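**Hilo: dos semanas cambiando pinzas en los brazos** (31-08-2021)

**1/** Por fin me siento a contar lo de las pinzas. Teníamos dos candidatas en el taller: la Mosetti, de dedos rígidos, y la Wurnel, con dedos que ceden un poco. Mismos brazos, mismo controlador (el Jara de siempre), mismos objetos. ¡Qué ganas tenía de hacer esto con calma!

**2/** Empiezo por la Mosetti. Cierra con una decisión que da gusto – le pides una posición y va. Con bloques de espuma, una maravilla. Con vidrio me pone nerviosa: o bajas mucho la corriente o aprietas los dientes mientras cierra.

**3/** La Wurnel es más lenta y al principio me pareció blandengue. Pero le das algo redondo, algo transparente que la cámara ve regular, y se acomoda sola aunque llegues torcida. Nueve intentos seguidos con el vasito pequeño, ocho agarres buenos. El fallo fue mío, copié mal un offset.

**4/** Lo que más me ha gustado: las pasadas de una mano a otra. Hay que acercar las puntas muchísimo y ahí se nota cualquier error de calibración entre bases. Marlene Frerichs me pasó su rutina para alinearlas y me ahorró una tarde entera, gracias mil!!

**5/** Cables: dejad holgura en la muñeca. Más. Más todavía. Con el tubo corrugado demasiado tenso, el último giro se queda corto y te vuelves loca buscando el problema en el software (yo, una mañana completa).

**6/** Y así se ven las dos pinzas cuando se juntan en el centro de la mesa:
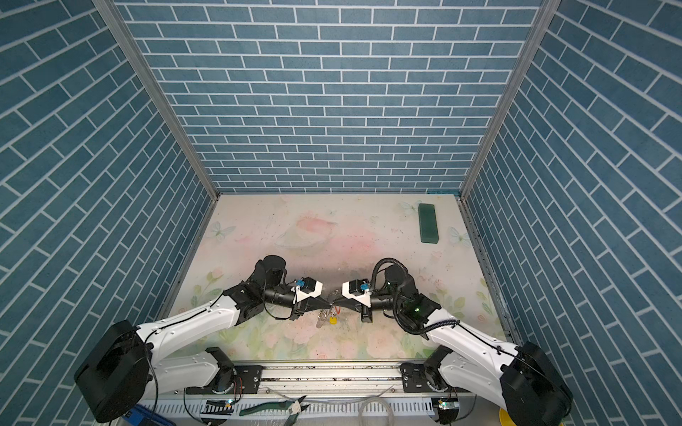
*Punta con punta sobre la pieza de vidrio. El bloque verde espera su turno al fondo.*

**7/** Me preguntabais por la cámara. Uso una fija, con Grullia para grabar y revisar después. Con la pieza transparente me tocó pelearme con los reflejos; bajar la exposición ayudó bastante.

**8/** De momento me quedo con la Wurnel para lo delicado y la Mosetti para lo demás. Me falta probar una de cada en el mismo montaje – si alguien ya lo ha hecho con el Jara, que me cuente cómo lleva las dos configuraciones, porfa.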